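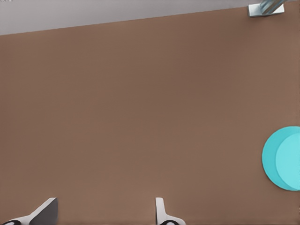 Brown tabletop, gray background.

Usuga Recipe Notes

A plain text collection of 3,548 home baking notes, typed up from handwritten cards. Each note has a title, an ingredient list and the steps. Spelling is left as written on the card.

Files
notes.csv has one row per card.
units.csv lists the 77 measures used, with metric values where we could work them out.

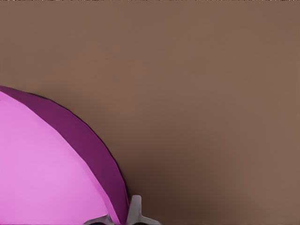 Svenja Wegener

Known problems
Oven settings are missing from 90 notes. Another 19 have two titles, and both are kept in the title column. Duplicates have not been removed.

Changes
Jul 13, 2020: fixed fractions in units.csv. Thanks to Rigoberto Correa for checking them.

Free to use with credit.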